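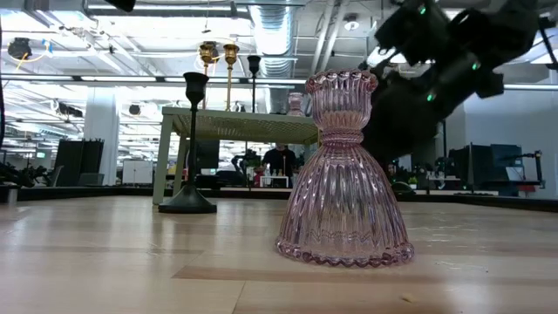
Pink glass and matte black: two candle holders, two moods.

I gave up overhead lights in March, and I'm a little embarrassed by how much I enjoy it. It started with a storm that knocked out the power in Stenelham for most of a weekend. I had two stubby candles and a flashlight that needed a good smack to come on, and I ate soup by the window and went to bed at nine. Best sleep in years!

So when the power came back, I just... left the ceiling light off. After 7 every evening it's lamps and candles at my place. My friends think I've joined something. (One of them brought her own reading lamp to dinner, which, fair.)

You do learn a few things. Trim the wick every time, even when you can't be bothered. Tall candles hate a draft, and my hallway is basically one long draft. Cheap tapers drip like crazy, so I now buy mine from Dabbas, the little shop behind the train station, where a box of 17 lasts me up to two months if I don't have people over.

I still cook with the big light on, though. I tried chopping onions by candlelight once and I'd like to keep my thumbs.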